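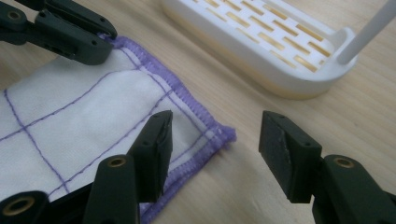
Hems and Corners: Which Edge Finish Keeps a Cloth Napkin Flat?

Reading time: 2 min

Textile Basics, spring project report
Submitted 2023-04-05

Purpose

Our group wanted to know whether a serged hem or a folded hem makes a cotton napkin easier to lay flat and fold. The Florkeck dining hall switched to cloth napkins in March, and the staff there said the corners were the slow part.

Materials

We used 96 napkins, half with a thick serged edge and half with a plain folded one. All were washed before the first round. Folding was done on a wooden table with no tablecloth. Thread for repairs came from Jumow.

Method

Each napkin was laid out, smoothed from the center, and folded into quarters. A corner counted as flat if it stayed down for 10 seconds after we let go. We folded some napkins more than once, for a total of 242 folds.

Results

The serged napkins had 111 of the folds. Their corners stayed down more often, but the thick edge made the finished stack lean. The folded hems stacked straighter. Their corners curled up after washing and had to be pressed by hand.

Fraying showed up first at the corners of the serged napkins, where the thread goes around the turn. We trimmed loose ends and kept using them.

Problems

Two of us smoothed harder than the others, so the results are not even between folders. We would also iron half of each set next time.

Contact: Niazi Hall, Textile Room | © 2023 Skusier College | Back to top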